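Mai — par Duygu Tekin
Temps de lecture : 2 minutes

Bon, vous êtes plusieurs à me demander des nouvelles de « la pince », alors je m'y colle ! Chez Filico, on prépare les commandes de vaisselle pour les cafés et les petits hôtels, et depuis le printemps une partie du rangement des tasses passe par un bras Peletti. Moi je suis à la préparation depuis assez longtemps pour avoir connu les bons de commande au crayon, et je peux vous dire que je n'étais pas emballée.

Le matin, avant, on attrapait les mugs un par un, on les tournait anse vers soi, on les posait dans l'alvéole. Sur une grosse journée ça faisait presque 902 pièces pour notre petite équipe (mon poignet droit s'en souvient très bien). Maintenant le bras prend les séries simples, et nous on garde les assortiments, les coffrets, les retours, tout ce qui demande de regarder deux fois.

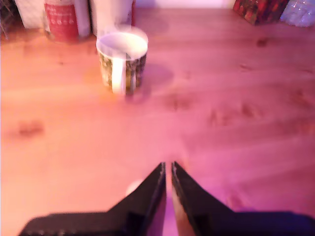

Un mug à motifs, anse côté pince, sur la table en bois.

L'anse, parlons-en. C'est elle qui décide de tout ! Si elle est de face, les deux doigts peuvent venir la chercher. Si elle est de travers, il faut quelqu'un pour la remettre, et pendant les premières semaines ce quelqu'un, c'était moi, à longueur de matinée. J'ai fini par le dire en réunion, un peu fort, et on a obtenu de tourner sur ce poste toutes les 50 minutes. Ça change la vie.

Ce que j'ai gagné : moins de gestes répétés, et une formation aux réglages que je n'aurais jamais demandée toute seule. Ce que j'ai perdu : les bavardages en bout de table — on est plus dispersés, et le café de dix heures est devenu le seul moment où on se voit tous. Et puis il y a la question des saisonniers. La direction nous a dit qu'on en reprendrait cet automne, j'attends de voir les contrats.

La prochaine étape, c'est la gamme Rorkska, avec ses anses toutes fines. Je vous raconterai, si on a encore des tasses.

Commentaires (3)

Mireille B.
Même chose chez nous pour la rotation, il a fallu insister. Tenez bon !

Sofiane
Et les primes de cadence, elles sont calculées comment maintenant ?

Duygu Tekin
@Sofiane par équipe, pour l'instant. On en reparle à la prochaine réunion, viens !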